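Why Does the Third Floor Smell Like Toast? A Study of Shared Kitchens in One Residence Hall

Despina Nedeljković and Kobina Nartey
Intro to Social Research, final report

Background

Atinga Hall has 3 shared kitchens, one per floor, and all of them were renovated in the same summer with the same cabinets and the same stove. By April, one was pleasant, one was tolerable, and one had a smell that people gave directions by ("go past the toast and turn left"). Since the kitchens started out identical, we wanted to know what the residents were doing differently. We also live on the third floor, so our interest was not purely academic.

Our question was this: do written kitchen rules have any effect on how clean a shared kitchen stays, or do people just enjoy writing them?

What other people have said

The course reader has a lot to say about shared resources, most of it involving sheep. The idea is that when everybody can use a pasture, everybody adds one more sheep until the grass is gone. We found this useful up to a point. Sheep do not leave a note saying they will deal with the pan tomorrow.

The other half of the reading argues that groups can look after shared things perfectly well if they make their own rules and keep an eye on each other. The second floor of Atinga had made its own rules. The first floor had rules handed down by the housing office, laminated. The third floor had a sticky note that said "please" and nothing else. We could not have designed it better ourselves.

Method

We sent a short survey to all three floors and got 75 replies. We also did 16 interviews, most of them in the hallway, and kept a log of each kitchen at 8 a.m. and 10 p.m. for 26 days. For every visit we scored the sink, the counter, the stove and the fridge from zero (call someone) to five (would eat off it). Both of us scored separately and compared afterward. Our scores matched well except on the fridge, where Kobina turned out to be a much more forgiving person.

We did not clean anything during the study period. This was harder on Despina than on Kobina, and it is the only part of the method we would refuse to repeat.

Results

The second floor won easily. Its average sink score was above four in the mornings and only a little lower at night. The rules there fit on half a page and were mostly about timing: wash it before you leave the room, label it or lose it, fridge gets emptied before break. Nearly everyone we interviewed could recite at least two of them, and one resident recited all of them with what we wrote down as "menace."

The first floor came second. Hardly anyone had read the laminated sheet, and one person thought it was about fire drills. The counters still scored well, which we put down to a small group of early risers who wiped them every morning and complained about it every evening.

The third floor came last in every category except the stove, and the stove only did well because few people could get to it. When we asked residents who was responsible for the mess, the most common answer was "the other end of the hall." We asked the other end of the hall. They said the same.

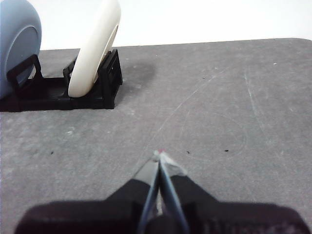 One result surprised us. We expected people who cooked more to leave more behind, and on the third floor the reverse was true. The heavy cooks washed up as they went, mainly so they could find their own pots again. Most of the trouble came from people who made one thing, late, and considered the kitchen someone else's territory. A bowl of cereal, it seems, does not feel like cooking, and so the bowl does not feel like dishes.

Discussion

Our data fit the second half of the reading better than the sheep. Rules written by the people who had to follow them were remembered, and remembered rules were mostly obeyed. Still, we can't say the rules caused the clean kitchen. It may be that a floor able to agree on half a page of rules was always going to be fine.

There are other limits. People who answer a kitchen survey are probably people with opinions about kitchens. Residents also knew we were visiting, and on two evenings someone clearly tidied the sink while we were coming up the stairs – we heard the water running. We scored it as we found it.

If we had another semester, we would take the second floor's rules, have the third floor argue over them until they felt like their own, and log the results again. We did suggest this at a floor meeting. The sticky note now says "please, everyone."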